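Brallum Theater Announces Student Matinee Season and Transportation Fund

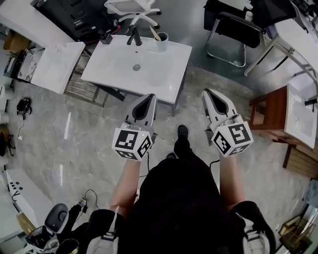 PELVILLE, Mar 21, 2019 – Brallum Theater will open registration next month for its new season of weekday student matinees, which begins in September and runs through the end of the school year. The season includes eight productions for students in grades 2 through 12.

The theater is also introducing the Alemayehu Transportation Fund, which will pay bus costs for public schools in Pelville and the surrounding county. Schools may apply for the fund on the same form used to reserve seats. Awards will be made in the order in which complete applications are received.

"Teachers have told us for several years that the bus costs more than the tickets," said Sumeya Berhe, Executive Director of Brallum Theater. "We are grateful to the Alemayehu family for a gift that addresses this directly."

A total of 3395 students attended matinees at the theater this season, compared with 2376 the season before. Of this season's audience, 2183 came from schools within the Pelville district.

The season will open with "The Lamp at Nivivstead," a new play by resident playwright Troels Hedegaard, recommended for grades 4 through 8. Set in a small harbor town during a long winter, the play follows two sisters who take over the duties of the lighthouse keeper. It will be directed by Etenesh Wubshet, Associate Artistic Director. The remaining titles will be announced when registration opens.

Each performance will be followed by a discussion with members of the cast. Study guides will be sent to registered teachers three weeks before their visit. Sign-interpreted performances will be offered for every production, and schools that need other accommodations are asked to note them on the registration form.

"A school matinee is held to the same standard as an evening performance," said Wubshet. "The students see the full production, with the full company."

Matinees begin at 10:15 a.m. Schools that wish to stay for lunch may reserve space in the lower lobby at no charge. Homeschool groups are welcome and may register through the same process.

Media Contact:
Satish Poduval
Director of Communications, Brallum Theater

School Registration:
Bereket Adugna
Education Manager, Brallum Theater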